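About

Vergara Teaching Systems
Company overview
Page last revised 6/28/24

Vergara builds equipment and software for teaching manipulation tasks to robot arms. An operator performs the task through the robot, the system records it, and the recording is used to train a control policy. We sell the recording hardware, license the software, and carry out collection work under contract for customers who do not want to run their own teaching stations.

The company was started by Vicente Orellana and Vangelis Antoniadis. Orellana had worked on cable-driven leader arms. Antoniadis had written motion software for packaging cells and was tired of reprogramming the same pick for every new carton. Their first product was a pair of passive arms, clamped to a bench, that an operator moved by hand while a second pair of powered arms followed. The product is still in the catalog under the name Drova, although very little of the original design is left in it.

What we do

Our work falls under two methods of demonstration.

Hand guiding. The operator takes hold of the robot's wrist and moves it through the task with the joints in a low-stiffness mode. The controller compensates for the weight of the arm and gripper. Hand guiding is quick to set up and needs no second device. It suits single-arm tasks with few contacts, such as placing a part in a fixture or wiping a flat surface. It suits two-arm tasks poorly, as one person cannot easily guide two wrists and operate two grippers. The operator's hands also appear in the camera views, and a policy trained on those views may come to depend on them.

Remote control. The operator stands or sits at a station away from the robot and drives it with leader arms or handheld controllers. Joint positions, gripper commands and camera streams are logged against a common clock. We use this method for nearly all two-arm work. It takes longer to learn. A new operator on our staff completes 19 supervised practice sessions before any of their recordings are accepted for a customer.

Both methods write to the same file format, and a task may be started with one and finished with the other. The format is documented and the documentation is supplied with every license.

Teaching in simulation

A large share of our recording is now done in Fellemier, our simulation package. The operator uses the same leader arms and the same pedals as at a physical station. The arms being driven exist only in software, along with the room, the furniture and the objects to be handled. 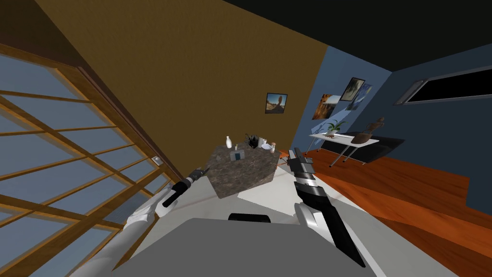

Fellemier: two-arm tabletop task in a furnished room, rendered view.

Rooms are assembled from a library. Wall color, floor, windows, framed pictures and side furniture are treated as background and may be changed between recordings without affecting the task. The table and the objects on it are treated as foreground, with mass, friction and collision shape set for each item. A typical tabletop set mixes narrow-necked bottles, clear containers, lidded jars, small boxes and at least one object with an awkward outline. Clear items are included on purpose - they are a common cause of failure in physical cells, and we prefer to meet the problem early.

The camera can be placed anywhere and at any angle. Tilted views are part of the normal range. A policy trained only on level, well-centered views tends to degrade when a mount is bumped or a robot is installed on a floor that is slightly out of true.

Simulation does not replace physical recording. Contact with soft goods, cables and thin film is still modeled poorly, by us and by everyone whose work we have tested. For those tasks we record on hardware and use the simulator only for reaching and approach.

How a recording becomes a behavior

1. The customer supplies a written task description with a start condition and an end condition. If the end condition cannot be judged from the sensor data, we ask for it to be rewritten.

2. An operator records a pilot set. Orellana or one of the senior operators reviews it for hesitation, unneeded regrasping and joint-limit contact.

3. The main set is recorded. Size depends on the task. Simple placement may need a few hundred demonstrations, and two-arm tasks with a handover have needed up to 2,000.

4. Each demonstration is labeled as accepted, rejected or corrective. Corrective demonstrations begin from a bad state (an object knocked over, a grasp off center) and show the recovery. These are recorded deliberately and kept apart from ordinary failures.

5. A policy is trained and tested against start conditions that were not in the training set. Results are reported per condition. We do not report a single averaged success rate, and will not supply one for use in a brochure.

Steps 3 through 5 are usually repeated.

Facilities

The main site is at Trirnach and has 4 teaching stations on the ground floor, each with leader arms, pedals and displays. Two of the stations are connected permanently to physical arms. The others switch between physical arms and Fellemier as the schedule requires. The machine shop, where Drova units are assembled and calibrated, is in the same building. Calibration is done on every unit before shipping, and again at no charge if a unit comes back for any other service.

Training servers are kept on site. Customer recordings are stored on separate volumes and are not pooled across customers unless a contract says so in writing.

People

Vicente Orellana is responsible for hardware and for operator training. He still reviews most pilot sets.

Vangelis Antoniadis is responsible for software, including Fellemier and the recording format. He also answers the integration mailbox, so short and specific questions get the fastest replies.

Our operators are full-time employees. The job calls for steady hands, patience with repetition and the habit of reporting one's own bad takes. Previous work with robots is not required. Shifts at a station are limited to 2 hours before a change of duty, as smoothness of motion falls off measurably past that point.

Visits and courses

Customers are welcome to watch a recording session by arrangement. A course for outside operators is held each November at Trirnach. It covers setup of the leader arms, clutching and re-indexing, gripper force limits, labeling, and recording of corrective demonstrations. Participants work in simulation first and move to physical arms once their practice recordings have passed review. Places are limited by the number of stations.

Requests for quotation should include the arm model, the gripper model, the controller version and, where possible, a short video of the task performed by a person at normal speed. Please do not send parts before a job number has been issued.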